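Category: Coastal Tourism and Recreation | Open Research

4. Off-season visitors and the pull of rough weather

4.1 Why people come when the weather is bad

When we began our work in Prisberg, we shared the belief of most of the innkeepers we met, which was that winter guests come in spite of the weather and would gladly trade it for a calm, bright afternoon. That belief did not last very long. Of the 105 visitors who filled out our questionnaire at the harbor, the ferry landing and the two larger inns, well over half told us that seeing a storm was one of their main reasons for making the trip, and a good many wrote in the margins to say how let down they had been when the wind dropped on their second day. We found these margin notes delightful to read, and they shaped a great deal of what follows.

Earlier writing on cold-water coasts has tended to treat the off-season as a gap to be filled, usually with food festivals, craft weekends or lower room rates. Our visitors seemed to be telling us something a little different. They liked the discounts (who wouldn't?), but they talked first about noise, spray, dark skies and the pleasure of coming back indoors afterward. Several described the walk from the headland down to a warm kitchen as the best part of the whole stay. We have called this "the return" in our coding, and it came up so often in the open answers that we gave it a heading of its own.

Clestville, which lies farther up the inlet and gets far less swell, offered a helpful comparison. Guests there were more likely to be visiting family or passing through on the way to the ferry, and they rated the weather as something to put up with. They also stayed a shorter time. We would not want to make too much of this, as the two towns differ in many other ways, including the number of rooms, the state of the road and the plain fact that Prisberg has a lighthouse and Clestville does not.

4.2 How the interviews were carried out

The questionnaires were followed by 50 longer conversations, most of them held in the breakfast rooms of the inns, where people had time on their hands and a second cup of coffee in front of them. Each one began with the same seven prompts and was then allowed to wander. We asked about clothing, about travel plans, about who had first suggested the trip, and about any moment when the visitor had felt unsafe. Notes were typed up the same evening whenever we could manage it, and the full set was read through twice before any coding began.

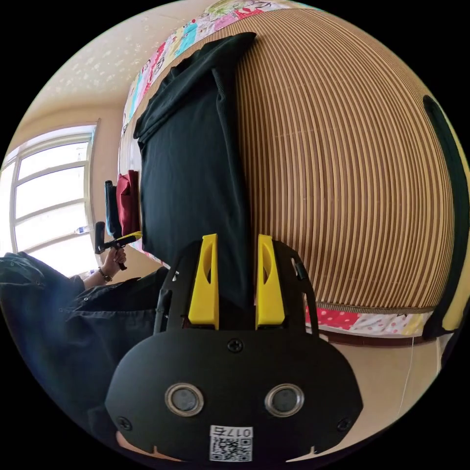 Figure 3. Black hand-held gripper with two yellow fingers and a pair of round sensor openings.

Safety turned out to be a harder subject than we had expected. Most visitors said they had kept well back from the rocks, and most of them also said they had seen somebody else who had not. Warning signs were remembered fondly but vaguely. People could tell us that there was a sign at the start of the Lennox trail, and they could often tell us its color, yet very few could repeat what it said about the tide. Those who had spoken with a person, whether at the trailhead or over the front desk, remembered far more. One guest recited the high tide time for the whole of her stay and was clearly proud of it.

The innkeepers, for their part, were torn. They did not want to frighten anyone, and they certainly did not want to send anyone home early, but they also felt a real duty toward guests who had never stood near a big sea before. A few had settled on giving out the tide times with the room key. Others left it to the town. We came away thinking that the handover of the key is a natural and friendly time to talk about the shore, and we return to this in Section 6.

4.3 Trail closures and what visitors did instead

The Lennox trail was closed on seven days of our study period. The counter at the gate logged 771 passages over the whole period, including a small number on days when the chain was up. On closure days, the guests we spoke with mostly drove to the Bresik overlook, sat in their cars with the heater running, and reported being perfectly happy. This matters for planning, as the overlook has a small gravel lot and no shelter of any kind.

Related articles
Ferry cancellations and length of stay in small harbor towns
Reading the sign: tide warnings and visitor recall
Room rates and the shoulder season on northern coasts
Parking at scenic overlooks: a short review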